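TV & Streaming | Recaps and Theories

I finished the sixth episode of Skellis at one in the morning and then lay there arguing with the ceiling, so this month's TV item is going to be all about Luzius Aigner (the character, for those of you who haven't started) and whether he sold out the night crew at Plastham. Spoilers through episode six, so go away and come back if you need to!

Quick catch-up. Luzius runs the switch room at Plastham, the mountain station where all 384 residents are waiting for the pass to open. Somebody has been passing the supply lists to Oberholzer, the company down in the valley, and up to now the show has pointed us at Marta the cook. Then comes that scene with the radio, where he says the number 797 before anyone has read it out loud.

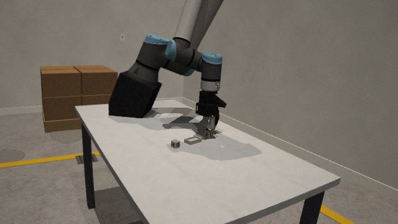

Arm over the white table, gripper down.

I went back and watched it again. He says it quietly, while he's pouring the coffee, and Marta's head comes up just a tiny bit. She caught it! I'm sure she did. The question is why she doesn't say anything at dinner, when she has the whole room listening and every reason to clear her own name.

My guess is that she's protecting the boy. If Luzius goes down, the switch room goes to Zokus, and we've all seen how Zokus treats the kids who sneak in to use the phone.

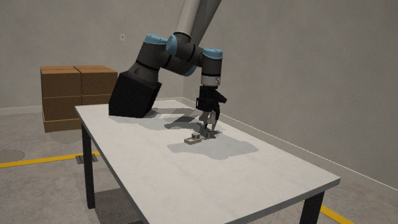

What I think happens next

There are 2 episodes left out of 8, and a lot of threads hanging. I think Luzius gave Oberholzer the lists on purpose, with the wrong totals, so the company would send its trucks up too early and get stuck at the bridge. It would explain the map in his boot, and why he laughed when the first snow came. My sister thinks I'm giving him far too much credit (she's had him down as a rat since the pilot, and she was right about the doctor, so there you go).

The other possibility is duller. He needed money, he took it, and now he's sorry. I'd be a bit let down, but the actor could carry it. He's been so good this season, all those long pauses and that awful cardigan.

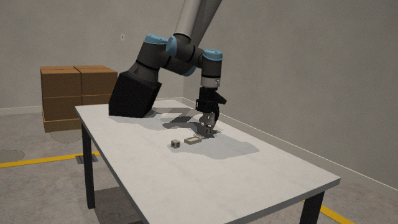 Do I need to watch season one first?

You can start with season two if you're short on time, but you'll miss how Luzius and Zokus fell out, and the avalanche episode is the best hour the show has made. Watch the last three of season one at the very least.

A few of you also wrote in about the song over the end credits. It's sung in the made-up valley dialect, and I've played it nearly every day while doing the dishes. I still can't work out the second verse, so if you've got it written down, please send it my way.
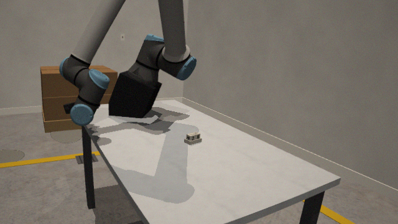
Coming up next time

The finale lands before our next issue, so I'll have a full recap and probably an apology to my sister. After that I'm taking a break from snow and starting the bakery comedy everyone keeps recommending, which is back with new episodes in May. Send me your Luzius theories before then, the wilder the better, and tell me if I can use your first name.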